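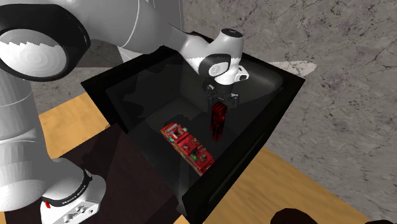

Wilczyńska doubts that simulated grasps say much about real rubber pads, and wants the friction settings published along with any score. The remark came in response to the gripper comparison posted by the Gretcombe automation lab on Apr 22, 2023.

The lab ran three two-finger grippers on the same simulated arm, picking toys and small objects out of a deep black bin. Each gripper got 300 attempts under the same controller. The fingers differed in length and pad width. All of the work was done in software, and no hardware runs are planned before the controller is updated. 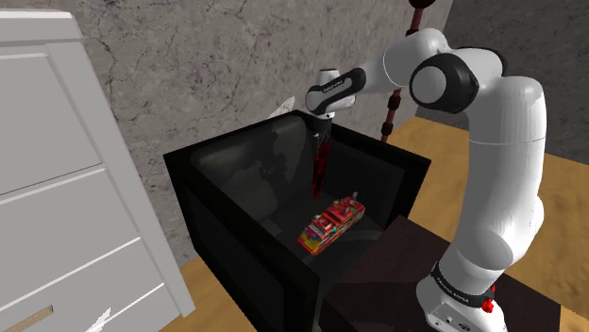 Arm and gripper over the bin in the simulator, with a toy fire truck on the bin floor.

According to the lab, tall, narrow objects gave little trouble. Long, boxy ones lying at an angle were harder, and the widest pads did worst near the bin walls. The controller, called Estar, was set to give up on a grasp after 8 seconds.

A close camera view was also tested against the fixed views. The lab says it helped with the final approach but lost sight of the target when a large object was already in the fingers.

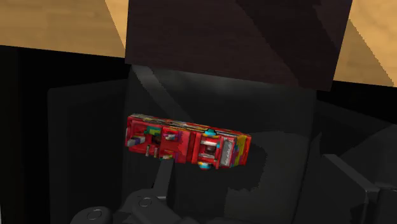

Close view of the fire truck and part of the gripper.

Friction values will be added to the results page, the lab said. A second round, with seven new objects supplied by Sistmont, uses the same bin and the same arm.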